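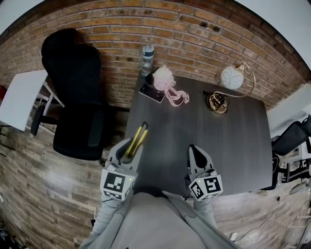

Pinças de mão Tavell: uma tarde no dia aberto da Zaselow

fevereiro de 2020

Fui ao dia aberto da Zaselow à espera de robôs e passei a maior parte da tarde a aprender a usar as mãos, coisa que julgava resolvida desde a infância. A culpa é das pinças Tavell, um par de garras cinzento-claras, cada uma com o seu cubo de marcadores a preto e branco e uma luzinha verde, que se empunham para mostrar a uma máquina como se pega nas coisas.

A demonstração faz-se a uma mesa cinzento-escura, encostada ao tijolo, com candeeiro de globo e tudo. Parece a secretária de alguém que saiu para almoçar. Na fila éramos 18 e cada um tinha direito a 2 minutos.

O manejo é melhor do que eu esperava. Os dois dedos fecham com suavidade e seguram bem um objeto fino, do género x-ato ou marcador. Passá-lo de uma pinça para a outra já pede paciência, e eu deixei-o cair com uma regularidade que o monitor teve a delicadeza de chamar "dados interessantes". Ao fim de um bocado o pulso queixa-se, sobretudo o esquerdo.

O programa de registo, da Kundis, é o ponto fraco. Bloqueou uma vez na minha sessão e perdeu a tentativa em que tudo me correu bem (têm de acreditar em mim). O manual tem 131 páginas e dedica uma delas à calibração.

O par custa 3000 euros, programa incluído. Para um laboratório, aceito. Para levar para casa, continuo com as pinças de salada.

Nota: 7 em 10. Próximo dia aberto em julho, com inscrição prévia.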